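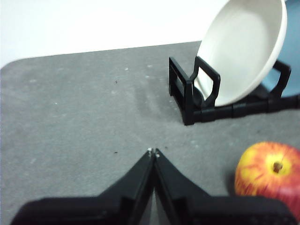
Gray top, rounded corner, lighter streak through the middle

Thread: Light streak on matte gray desktop, finish or residue?

jphelan
Posted Sep 5, 2021
Desk is a Stiltora, matte gray top, bought secondhand. There is a lighter streak running diagonally from near the center. It shows from my chair and mostly goes away if I stand over it. I have tried water and dish soap on a cotton rag. No change. I want to know if this is something on the surface or a change in the surface before I use anything stronger. The seller had no paperwork and could not say what the top coat is.

clindard_egan
Is it smooth or does it have a nap? Some of those tops are a textured coating and some are a bonded fabric. The cleaning method is different for each, so find out first. Drag a fingernail lightly across a spot near the back. A fabric will catch.

jphelan
No catch. It feels like very fine sandpaper that has been worn down. Soft to the palm. I would call it a coating.

Lorcan C
Then it's burnished. Matte coatings scatter light because the surface is rough at a small scale. Rub one area enough and you flatten the high points, and that area reflects differently from the rest. Changing with viewing angle is the usual sign. You can't clean it off. Stop scrubbing, you are making more of it.

reken75
Disagree with Lorcan. Residue does the same thing. A thin film of soap or spray polish fills the low points and changes the reflection in the same way, and it is also angle dependent. The test is solvent. Put isopropyl on a white cloth, wipe a small section of the streak, let it dry fully, look from the chair. If the section matches the rest of the top, it was film.

Lorcan C
Isopropyl on an unknown coating is how you get a second mark. Some of the soft-touch finishes go sticky.

reken75
Which is why you do it on the underside of the edge first, if the coating wraps. Mine does. 75 percent is fine, you don't need stronger.

clindard_egan
Before solvent I would do plain distilled water and a clean microfiber, 2 passes, fresh side of the cloth each time. The OP used dish soap. If it wasn't rinsed there may be soap film on there now in addition to whatever was there before.

jphelan
I did not rinse. I wiped once with a damp rag and left it.

clindard_egan
Rinse it, then look again. Also what are the small light flecks? Part of the pattern?

jphelan
Not sure. Some brush off. Others don't move, so I assume those are in the finish.

Aisling_OG
I had a burnished patch on a Żak table from a mouse. I went over the whole top with a gray non-woven pad, dry, straight strokes, no pressure. It evened out the sheen but the top is a bit duller than it was. Took 3 sessions. I would only do it if you accept refinishing as the fallback.

Lorcan C
That works on a hard lacquer. On a thin powder coat you can go through at the corners, and a rounded corner goes first. Stay well back from it.

Aisling_OG
Agreed on corners. I masked mine.

jphelan
Rinsed with distilled, two passes, dried overnight. Streak is narrower at the lower right end and unchanged near the center. So possibly both of you.

reken75
Consistent with film over a rubbed area. Try the alcohol on the underside and report back.

Lorcan C
Or get a desk mat.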